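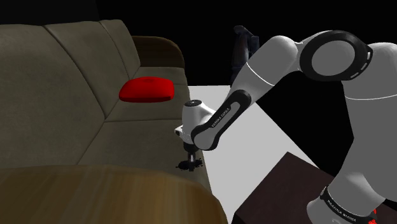
Can a robot tidy the sofa yet?

By Lenka Šťastný

Search this site Enter keyword Go

Print this article | E-mail to a friend

Ask anyone with children, a dog or a fondness for snacks which chore they would give away first, and the sofa comes up sooner than you'd think. Crumbs, socks, the remote, the cushion that is never where it should be. I have spent much of June asking people who build robots whether a machine can take it on, and I came home far more excited than I expected to be!

The best place to start is inside a computer. At Clovbridge, a small lab above a row of shops in Presstead, the home trials begin with a make-believe living room: a long three-seat sofa with wooden arms, a bright red cushion, and a white Franka Emika arm reaching down over the seat. There are no walls to scuff and no fabric to rip. If the arm makes a mess of the job, somebody presses a key and the room is as good as new.

Anežka Baláž runs the trials, and she is wonderful company for anyone who likes their science with the lid off. The current task is called Kuruc, after a hill near her grandmother's house, and it sounds almost silly when you write it down. Find what doesn't belong on the seat. Pick it up. Leave the cushion alone.

"People think the grabbing is the clever bit," she told me, "but a lot of our arguments are about what counts as rubbish. Is a scarf rubbish? It is if you're the robot and you've only ever seen crisp packets."

I watched a batch of runs over a mug of tea. In one, the arm came down beautifully, closed its fingers on a crumpled sock and carried it off as neatly as a waiter clearing a plate. In the next it pinched a fold of the seat cover and tugged, and tugged again, until the timer ran out. Out of 336 attempts at the hardest version of the task, 90 had ended with a clear seat and an undisturbed cushion. That may not sound like much, but when the team started in the winter the same test gave them 5.

Soft things are the trouble. A mug keeps its shape when you lift it. A sock sags, a blanket slides, and a cushion squashes under the fingers and springs back somewhere else. Simulated cloth is better than it used to be – some of the drapes I saw were lovely – but it still doesn't behave quite like the stuff on my own settee, and an arm that has only practised on the screen can get a nasty surprise.

So there is a second room, called Sulov, with a real arm bolted to a bench and a second-hand couch. The arm there gets four tries at each object before a person steps in. It is slow. I could have cleared that couch in the time it took to choose its first sock. But it did choose the sock, and it put it in the basket, and I'm afraid I clapped.

Would I have one at home? Not this year. It would need to get itself from room to room, cope with a cat, and cost less than my car. Baláž thinks hotels and care homes will see tidying arms well before the rest of us do, and she wouldn't give me a date however nicely I asked.

Print this article | E-mail to a friend

Reader comments (3)

marrowfat
Lovely piece. Mine would have to deal with Lego down the back of the seat. Can it get its fingers into the gaps?

Jo in the Dales
90 out of 336 is better than my teenagers.

P. Whitlow
I'd like to know how long one run takes on the real couch. "Slow" could mean a minute or an afternoon.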